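Wanted: people who will write things down

The Galtgate Winter Diary needs 70 households to keep a daily record of how warm, or otherwise, they are indoors. Last winter we asked for the same and got 814 entries, a good third of them about next door's boiler. We read every one.

You would be keeping the diary until the end of February. Each evening you note the temperature in the room you use most, what you were wearing, and whether the heating was on or merely being discussed. It takes six minutes, or longer if you share the house with someone who disagrees with you.

You should:

live in Galtgate or on the Wininine side of the river
pay your own heating bill, or be present when it is opened
own a pen

Tenants are very welcome, as are people in flats. People with underfloor heating may apply but should expect little sympathy. We can't take anyone from the new Pacheco building, where the thermostats are set by head office and residents have no say in the matter.

There is no wage. There is a thermometer, which you keep, and soup at the Gadutari Rooms when we hand the diaries out. Your name will not appear in anything we print, though your remarks about the council might.

To apply, write to the Winter Diary, Gadutari Rooms, Galtgate, by Tue 22 November. Tell us which way your front room faces and how many jumpers you own. Please don't send the jumpers.

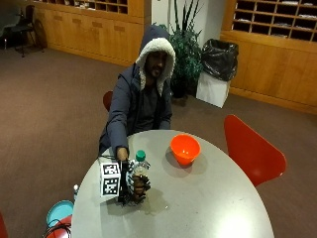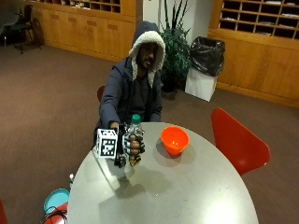
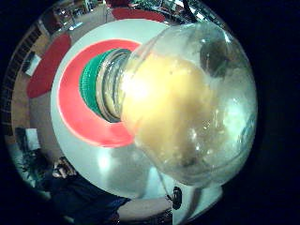

First two: hood up, indoors, at the table. Last: clear container, green lid.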